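Block sorting day is back at Jerthorpe!

The toy library's big block sort is on again this March, and what a pile there is to get through - 1,763 blocks came in over the winter, most of them from families in Plandstead. Reds and greens get mixed in together and have to be picked apart before the sets can go back out on loan. Doors open at 10 a.m., and 76 sets are already spoken for! 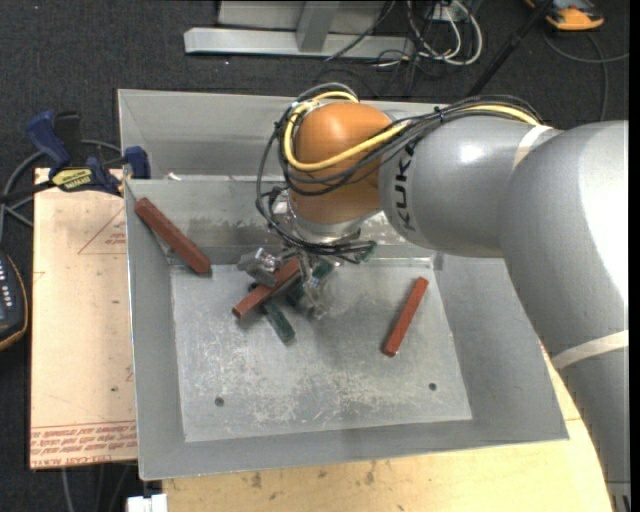
Hatsue Nishimura would like the long blocks kept out of the starter sets this year, as the smaller boxes won't close over them.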